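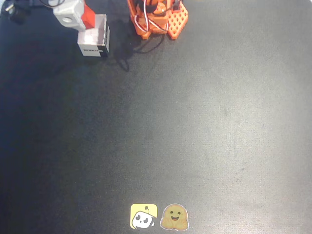

Which mat for a work table that gets used every day? I have a 66 inch table in the spare room and the top is getting scratched up. I want one big mat over most of it, not a bunch of small ones. Mine now is dark charcoal gray, and a small white box stands out fine on it, but black cables half disappear, especially where there's a shadow. Would a lighter color be better? Also, how do you keep the corners flat? Budget is 40 dollars.
Asked by Folasade Etim

3 answers

Vitória Magalhães
I went from dark gray to light green two years ago and would not go back. Black screws and cables are much easier to find. It does show glue and marker stains, so plan on wiping it down. For the corners, roll the mat the opposite way overnight, then put books on it for a day or two. Don't use a hair dryer — I warped a Wollport mat that way. At 40 dollars you may have to buy two and butt them together.
Helpful: 6

dreler_fan787
get a lamp

Probert
Agree on the lamp, but put it on the left if you're right handed, or use two so the shadows are softer. I'd keep the dark mat. Light ones glare under my lamp and I get headaches. White tape around the cables every foot or so makes them easy to spot. Double sided carpet tape holds corners down but leaves gunk on varnish, so try it on the underside of the table first.
Helpful: 2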